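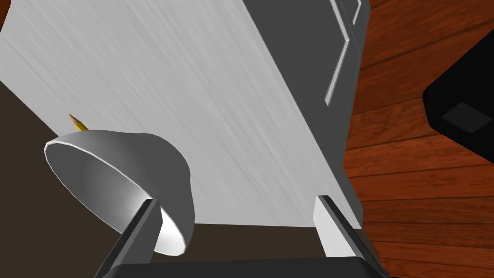
*Slide 1: brushed-metal finish, rendered.*

Talk notes – choosing a finish for a rental kitchen
11 September 2018

- Thank Maricruz for the room. Phones off.
- Start with the Gidness building: 219 units, two finish options, one budget.
- Tenants wipe with whatever is under the sink. Ask who has seen scouring pads used on steel.
- Wipe along the grain. Say this twice.
- Pass the sample tiles around now, before the cost part.

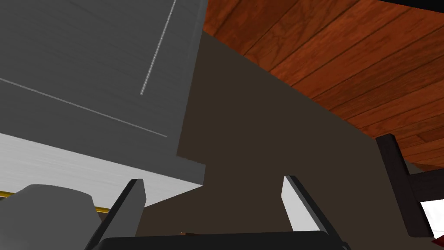
*Slide 2: matte gray with light seam lines.*

- Seams collect grease. Fewer joints, less cleaning at turnover.
- Cost: $496 per unit for the Arolness package, $100 more with delivery.
- Karthik takes questions on warranties – I don't have the terms.
- Collect the tiles at the door.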